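County clerk's office says its deed records are "fully online" as of June 2020. I have been poking at the search since breakfast and I have questions. 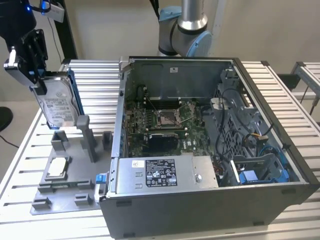 Volkan Bilgin replies that I'm being unfair, the index goes back to the sixties and he found his own plat in two clicks.

Fine, Volkan. The index does. The index is names and book numbers. Try opening the page itself for anything before the nineties and tell me what you get.

I pulled 10 parcels along Faladley Road. For four of them the scan opened. The rest gave me "request at counter." And the counter is closed until further notice.

Then there's the subscription. $24 a month for "unlimited viewing," but copies are still charged by the page and certification is extra on top. So unlimited means looking.

The vendor is Lendia. Their contract summary says 393 deed books were "processed." I'd like to know what processed means. Scanned? Indexed? Moved to another shelf?

I emailed to ask. Vilém Holub at the records desk wrote back the same day, which I appreciate, and said processed means "received by the vendor." So there you go.

He also says a name search needs an exact match. My street has a Gökçe family and the deed is filed under Gokce, Gokche and once under Cokce. Good luck if you're tracing an easement.

Before anyone says title companies will catch it - maybe. They use the same index.

If you have a closing this month, call and ask for the book and page over the phone. Write down who you talked to.

Still waiting on the answer about liens. Will add it to this thread if I get one.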